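Facilities Management 2: Unit 5
Ventilation and Air Quality in Shared Workspaces

Reading for this unit: course packet, chapter on indoor air. Bring the floor plan of the Skenside building to class on Tuesday.

1. Why ventilation matters

People in a closed room breathe out carbon dioxide and moisture. Cleaning products, carpets and new furniture release small amounts of other gases. Ventilation removes this used air and replaces it with air from outdoors. When too little outdoor air is supplied, occupants commonly report headaches, tiredness and a stuffy smell.

2. Reading the measurements

Carbon dioxide is measured in parts per million (ppm). It is used in this course as an indicator of how much outdoor air reaches the people in a room. For the exercises, a reading of 600 ppm is treated as good and a reading of 2000 ppm as a fault to be reported the same day. Readings are to be taken at seated head height, away from windows and supply grilles, after the room has been occupied for at least 15 minutes.

A low reading in an unoccupied room says nothing about how the room performs when it is full. Students should record the occupancy beside every reading.

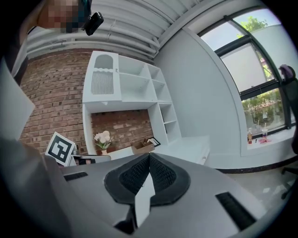
Several students in an earlier session asked whether opening a window would not serve just as well, and one added that the meeting rooms at Grotach had been managed that way for years without complaint. The answer depends on the weather and on the depth of the room. A window on one side supplies the desks nearest to it, and the far side of a deep room may receive very little outdoor air.

3. Mechanical systems

A mechanical system has a supply side and an exhaust side. The two must be balanced. If exhaust is stronger than supply, doors become hard to open and air is drawn in from corridors and stairwells. Filters are checked monthly and replaced according to the building log. The Bredari case in the course packet shows a log kept correctly.

4. Assignment

Using the Kirkegaard floor plan, choose 5 rooms and state for each the expected occupancy, the location of the supply grille and the point at which a reading should be taken. Submit the completed sheet before the next class. Late work is accepted only by prior arrangement with the department office.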